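Red things first: my laundry evening

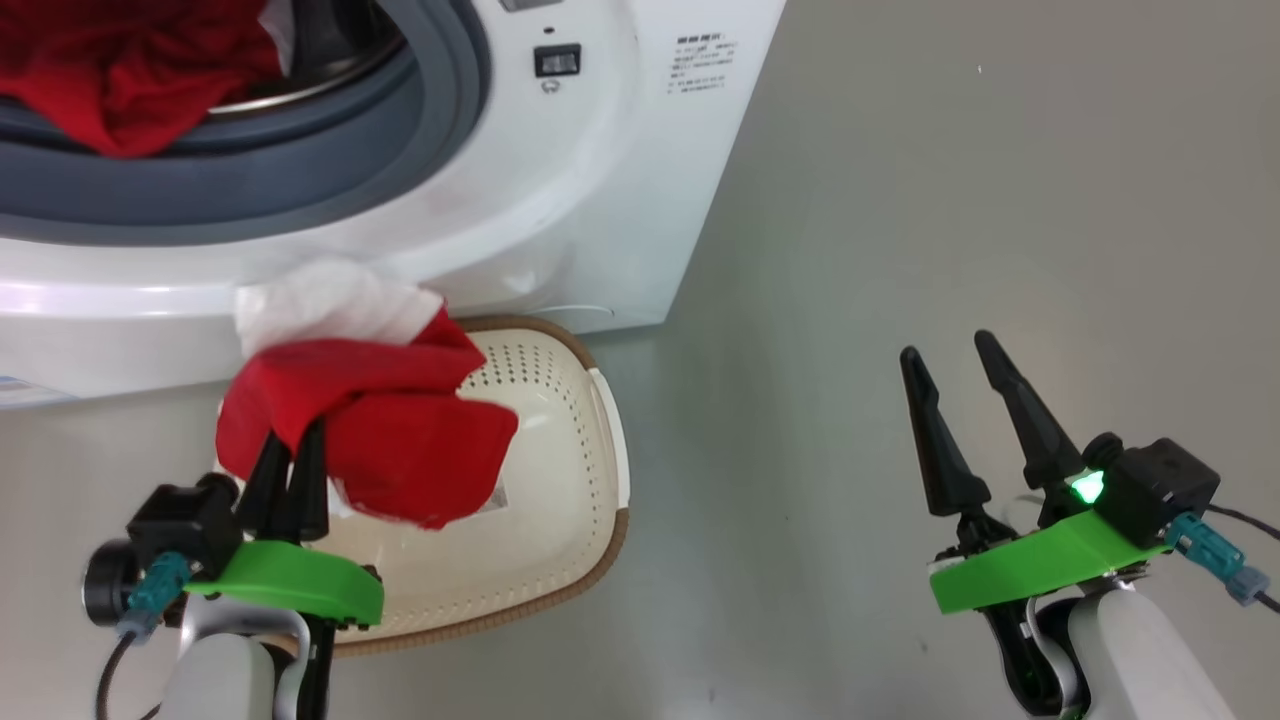
Page 12

In our apartment the washing machine stands directly on the gray floor, with no shelf and no table next to it, so everything happens low. The basket goes under the door and the clothes travel between the two. It is a front loader, white, and I have had it since we moved to Tostau.

I do the red clothes separately. For many years I did not believe in this rule. My mother washed everything together and it was fine, but she washed cold and she did not own so many cheap red T-shirts. Then I bought a red bath towel at Calby, the discount store near the bus station, and in one evening I had pink pillowcases, pink socks and a pink tablecloth which was a wedding present. The tablecloth we still use. Guests think it was always like that.

Now red has its own load every second week. The difficult question is what to do with things that are red and white together. I have several of those, and I was always putting them back and forth between two piles. In the end I decided they go with the red, but only after they have been washed alone 2 times. If the white part stays white after that, they are safe for me.

The basket is the cream plastic one with many small holes inside and a tan edge that looks braided. I like this edge very much. I had before a blue basket from the hardware store and the handles cut my fingers when it was full. The new one cost 44, more than I wanted to pay, but the rim is soft to hold and I carry it up and down 12 steps to the drying room, so I feel the difference every time.

One small thing I learned from the Ernov booklet which came with our detergent: do not push the clothes in until the drum is packed. I leave a space for my hand above the pile – if the hand does not fit, something must come out and wait. I also look into the fold of the dark rubber seal before I close the door. In August I found a hair clip there, and one time a bus ticket to Hrynyshyn, washed so many times that it felt like cloth.

The red program takes 145 minutes on our machine, so I start it after dinner and hang everything before I go to bed. Next time I want to write about the drying room, where we have a new line and still not enough clothespins.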